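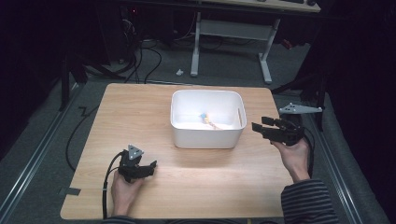 Notebook, Tuesday, written up at 4 pm

Back from the Ravudell open day. Putting this down before the brochure gets into my head.

They had three stations going. I skipped the talk and spent most of the morning at the one with the hand-held grippers, which is the bit we might use. You hold one in each hand, do the job yourself, and the recordings go off to train the arm. Job on show was picking small things out of a white bin and putting them back in. The bin is open, pale and on a bare table. Ours are deep, scratched and full.

Claim on the board: 94 per cent success after 3000 recordings. Asked what counted as a success. Answer was "item leaves the bin". Asked whether a drop afterwards still counted and got two different answers from two people. Asked how many trials the figure came from: 100, all on the same table, all with items the arm had already been trained on. So I'm treating 94 as a number for that table.

Had a go myself. Lighter than I expected, but the cables pull at the wrist when you reach across, and my left hand got tired well before the right. Thin items are awkward if they're lying up against the bin wall. I'd like to see somebody do a full shift of it. They said a decent operator gets through nearly 4000 recordings a month. No word on how many get thrown away.

The Smadi arm played back a trained run after lunch. Two goes fine, third stopped over the bin and was restarted by hand. The Iter software looks tidy and I liked being able to scrub through a recording and mark the bad part. Best thing there, to my mind.

To do:
- ask Truden whether they still have their trial set and would lend it
- send Ravudell a box of our own parts, the greasy ones included, and ask for a run on those
- get the drop question answered in writing
- price of spare jaws (forgot to ask)

No order until the parts run is back.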